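Jasilia物品借用室项目进展报告
提交对象：Manurung社区资助办公室
报告人：Zuleica Guerra
日期：2025年7月16日

一、本期工作概况

本报告接续去年11月提交的启动说明，内容包括物品整理、台面布置、借用登记和经费使用。项目地点仍为Sullbridge活动楼一层东侧的房间，面积和租用条件没有变化。

本期的主要任务是把接收来的小件物品全部过一遍，能用的清洁、编号、上架，不能用的退回或处理。目前已登记在册的小件共700件，其中大部分是儿童游戏和手工课使用的小物件，其余为文具和小型收纳用品。启动说明里提到的图书部分已移交给楼上阅览室，不再计入本项目。

整理工作由Nayara Guerra负责，Reinaldo Mendonça负责货架和标签。Ademir Damasceno自春季起接手借用登记，之前的纸质登记本已全部转录到电子表格中，原件保留在办公室文件柜。

二、分拣方式的调整

原计划按用途分拣，即拼搭类、角色扮演类、手工类等。实际操作后发现，很多物件用途不单一，不同的人会把同一种东西放进不同的箱子，上架后还要重新核对。经与Rogério Trindade商量，改为先按颜色粗分，再按大小细分，最后才贴用途标签。颜色粗分在台面上完成，细分和贴标签在货架旁完成。

改动之后，返工明显减少。颜色相近的物件仍会有分歧，主要集中在蓝绿之间和粉紫之间。我们做了一张对照卡，贴在台面旁边的墙上，有争议时以对照卡为准。对照卡的颜色名称沿用日常说法，没有采用色号，方便来帮忙的家长使用。 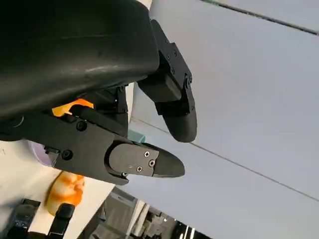 台面的选择在启动说明中列为待定事项，现已确定。我们比较了浅木色、灰色和白色三种，最后统一使用白色桌面。深色和鲜艳的物件在哪种台面上都容易看见，差别主要在浅色物件上。像亮橙色的东西，只露出一部分也能认出来；薄荷绿一类的小件面积小，要稍微留意；淡紫色的圆形物件颜色很浅，放在白色桌面旁边，轮廓仍然分得清。在浅木色台面上试用时，淡紫和浅粉曾多次被混在一起，这是没有选用浅木色的主要原因。白色桌面的缺点是容易显脏，每次分拣结束后需要擦拭，已写入收尾步骤。

三、清洁与编号

清洁分为两种。硬质物件用温水和中性清洁剂擦洗，晾干后编号；布面和毛绒类单独装袋，集中清洗，清洗前不上架。本期布面类的处理速度较慢，有一部分仍在等候清洗，存放在门后的储物柜内，袋口已扎紧并注明接收月份。

编号使用Drekik的可揭标签，贴在物件底部或背面。体积太小、无法贴标签的，不做单件编号，装入透明小袋后按袋编号。起初有人担心标签会留胶，试用至今没有收到这方面的反映。标签在潮湿环境下容易卷边，因此刚洗完的物件不能马上贴，这一点已向参加整理的人说明。

有缺口、尖角或松动零件的物件一律不上架。零件较小、可能被幼儿误吞的，放入单独的一格，只借给手工课的带班老师。这一格的钥匙由Ademir Damasceno保管。

四、借用情况

借用室每周开放2次，借期为7天，可续借一次。登记的借用家庭目前为48户，另有手工课和课后班按班级借用，不计入家庭数。

借得最多的是拼搭类小件，其次是颜色鲜艳、便于辨认的分类用品。手工课老师反映，按颜色分好的盒子取用方便，上课前不必再挑选。课后班提出希望增加大小差别明显的物件，供孩子做排序活动，我们已从库存中调出一部分，单独成盒。

归还情况总体正常。少量物件归还时与登记的盒子不符，多为家里几盒混放所致。现在每盒附一张内容清单，借出和归还时各核对一次。清单没有配图，只写颜色、件数和大致形状，下一期考虑是否补上简单的线描图。

五、经费使用

本期支出集中在货架、收纳盒和标签三项，均在批准的科目之内。白色台面由活动楼提供，没有占用项目经费。原列入预算的灯具未购买，房间现有照明在分拣时段够用，该笔款项申请结转到下一期，用于布面类的清洗费用。结转申请表和票据复印件随本报告一并附上，请审核。

六、存在的问题

第一，储存空间偏紧。货架下层已放满，新到的物件暂时堆放在窗边，影响通行。Reinaldo Mendonça量过东墙，可以加装一排窄架，需要活动楼方面同意后才能施工。

第二，接收物品没有固定时间，有人把袋子直接放在门口，里面常混有不适合借用的东西。我们准备在门口张贴接收说明，写明接收时段和不接收的种类。

第三，参加整理的人员轮换较快，每次都要重新讲解分拣步骤。Nayara Guerra正在把步骤写成一页纸，初稿已完成，待与对照卡的颜色名称统一后打印。

七、下一期安排

完成积压布面类的清洗和上架；确定东墙窄架的安装；对全部在册小件做一次盘点，核对电子表格与实物；视盘点结果决定是否停止接收拼搭类物件。盘点期间借用室照常归还，暂停借出，具体日期会提前张贴通知。

如对结转申请有疑问，请与Zuleica Guerra联系；货架及台面方面的问题可直接联系Reinaldo Mendonça。

附件：结转申请表、票据复印件、在册物品清单、分拣颜色对照卡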